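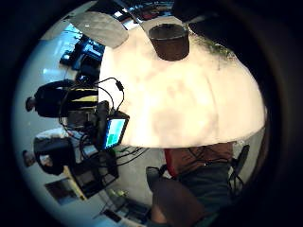
The Indanitz table bouquet is a custom of shared workrooms in the town of Indanitz, in which a bunch of flowers is placed in a vase on a cloth-covered table by whoever has run out of excuses. It is usually done on a Friday. The usual container is a clear glass cylinder, which hides nothing, including the state of the water.

Yellow and white blossoms with plenty of green leaf are the common choice. The bunch is laid on its side on the tablecloth first, then lifted by the stems. 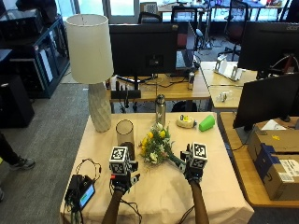

Arrangement

The Daza handbook, which devotes six pages to the matter, calls for stems cut at a slant and kept below the height of any lamp nearby. Leaves under the waterline are removed. A rival school, named for the Skekutora flower market, leaves them on and changes the water more often, or says it does.
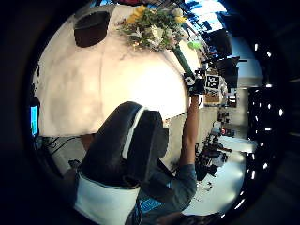
Both schools agree that a bouquet needs two hands - one for the stems and one for the vase - and that tape is cheating. Tape is widely used.

Upkeep

Water is topped up every two days. At Tundeck, a shared office of more than 200 desks, the duty is assigned by a printed rota, and the flowers last about as long as they do anywhere else. 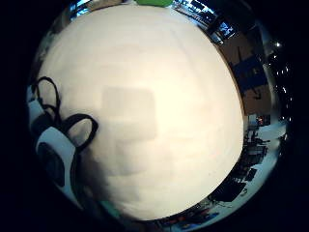

Spent flowers are composted in theory. Vases are rinsed at once and put away dry, according to the handbook.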